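Birulska's coach on a short squad and a long October

The Birulska under-18s start their volleyball season on Tuesday with a smaller squad than last year and a new setter. Their coach, now in her fourth year with the club, would have liked another fortnight to prepare.

"We lost our two tallest players in the summer, one to university and one to a knee operation," she said. "So we'll block less and dig more. That's been most of our training since August."

Last season Birulska finished third in the league and went out of the cup to Odanico in five sets. The coach has watched that match again several times.

"We were ahead in the fourth and stopped serving at their weak side. I should have called a time-out earlier than I did."

Four of that night's starters are back. The new setter played as a libero until the spring, and the coach says her hands are good but her choices are still slow.

"She wants to give everyone a turn. At some point you have to give it to the person who is scoring."

Asked about the serve, which cost Birulska points in nearly every away match, she said each player now hits 200 a week, half of them at the end of a session when they are tired. Errors are down in training — matches will be different, she added.

The team plays its home games at the Mfaume hall again. The cup final there drew 2,584 people in the spring, but a league evening brings in more than 200 at best, mostly parents and younger players.

"I don't mind a quiet hall. They can hear me."

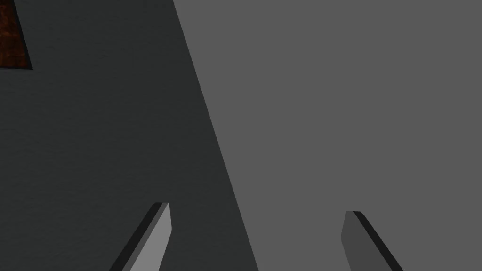 Two gripper fingers, computer rendering.

Dretus are the first visitors. They came up from the second division and have kept the same six together, which worries the coach more than their results do.

"They know where each other will be. We're still shouting for it," she said. "I'd take a win in five on Tuesday and go home happy."

First serve is at 7.15pm.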